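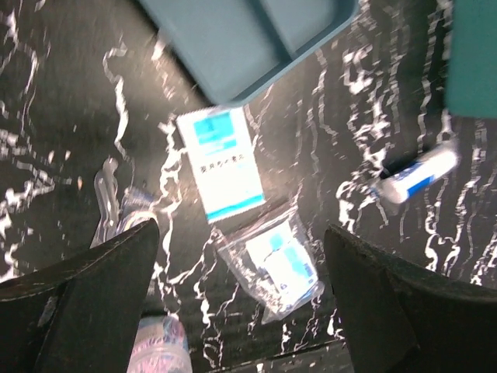
A small box, a tube and a packet on the table, with the divided tray ready behind them.

Home | Newsletter | Recipes | House & Home | Past Issues | Subscribe

Filed under: Cupboards & Corners

The Great Medicine Shelf Sort-Out

Those of you who have been reading the Amegashie Street newsletter for a while will remember that I promised, back in November, to finally face the shelf above the kitchen sink. Well, I have kept my word, if a little slowly! It took me one Thursday evening and 2 pots of tea, and I enjoyed it far more than I expected to.

My first piece of advice is to get everything down onto a table where you can see it. A shelf hides such a lot – little cartons slide behind bigger ones, sachets slip down the side, and a tube of ointment can live at the back for years without troubling anyone. Once it is all spread out you can pick up each thing, turn it over, and look for the date. I had 11 things that were past theirs, and the oldest had come with us from our last apartment (that was 4 years ago, so you can imagine).

I keep cartons with their leaflets still inside, even when the box is a bit battered. If a box has writing in a language you don't read, ask the pharmacist before it goes back on the shelf. The people at the Clinora pharmacy are very patient about this, and they will take your expired medicines too, so please don't tip them down the sink.

For small things I like a tray with a divider. Tubes go on one side and packets on the other, and it lifts down in one go when somebody has a scraped knee.
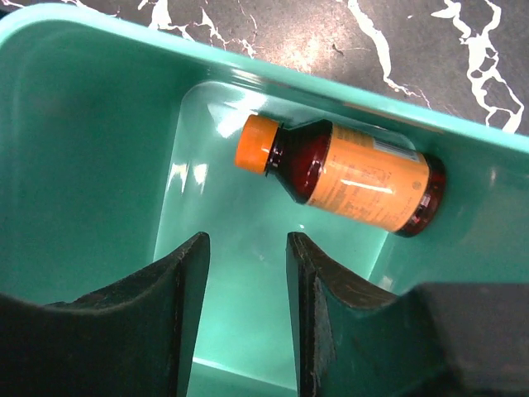 A bottle with an orange cap, lying in the teal bin.

Bottles have a bin of their own now. I have tried them in the tray and they roll into everything, but a plastic bin with good high sides keeps them together, and it wipes clean when a lid has been left loose. Do check that the caps are screwed down tight, and keep the whole lot up where small hands can't get to it.

I have put a reminder on the calendar to go through it all again in 12 months. Next time we'll be down in the linen closet, so if you have a good way of folding a fitted sheet, please write in – I would dearly love to hear it.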